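Table and Basin: a gallery from the Lamptey room

Heidrun Eberhard and Kęstutis Žukauskas have been sorting household things in the Lamptey room at Vornlow since September. Most of what comes in is ordinary: bowls, gloves, cloths, the odd tray. The gallery shows a little of it, with notes on what each thing is and how it is kept.

The room has a short wooden-topped table with white brick-patterned panels on three sides. Heidrun chose the panels. She wanted a plain background that would not compete with the colours of the crockery, and the reddish-brown top was already there.

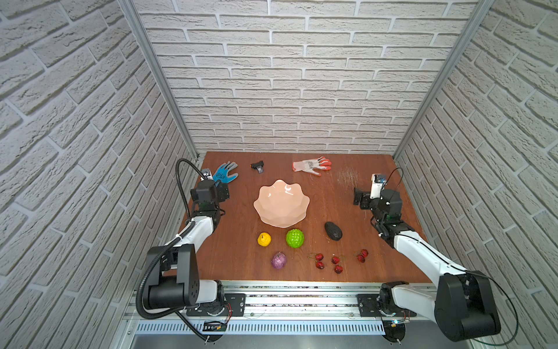
Bowls are stored upside down on the second shelf, with a sheet of paper between each one and the next. Wavy rims like the one on the pale pink bowl chip more easily than straight ones, so these go at the top of a stack and never underneath. The pink one was bought at a market in Flistutov for 30 crowns. Kęstutis uses it for clothes pegs when it is not wanted for anything else.

Work gloves are kept in pairs, folded cuff to cuff. The blue and grey ones are for the garden and for carrying boxes up from the cellar. They are laid out flat before they are put away, with the fingers spread, and any with a split seam go in the mending drawer. We have 24 pairs at present and could do with more in small sizes.
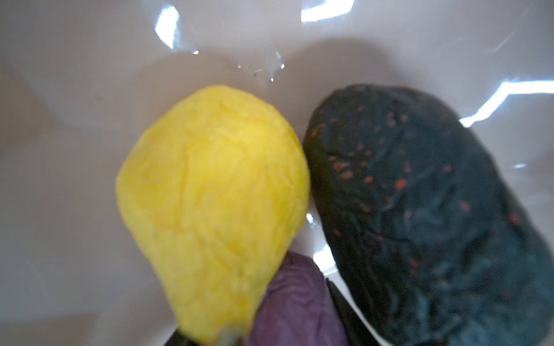
Vornlow, 18/10/2021

Cloths are sorted by colour first and size second. Bright yellow ones have a pile to themselves. Purple and the dark colours can share, and anything speckled, such as the dark teal with orange-red flecks, goes with the patterned pieces on the left-hand side of the cupboard. We do not iron them. They are shaken out, folded in half and then in half again.

The glossy white basin is easy to wipe down and the colours show up well against it. Small marks on the cloths, like the greyish-brown one on the yellow, are noted on the card before washing.

The full list of things held in the room has passed 4,000 entries and can be read at the front desk. The next part of the gallery will cover trays and tins from the Drerkero house. Heidrun is still writing the labels for those.

Visits are by arrangement, in groups of no more than 2.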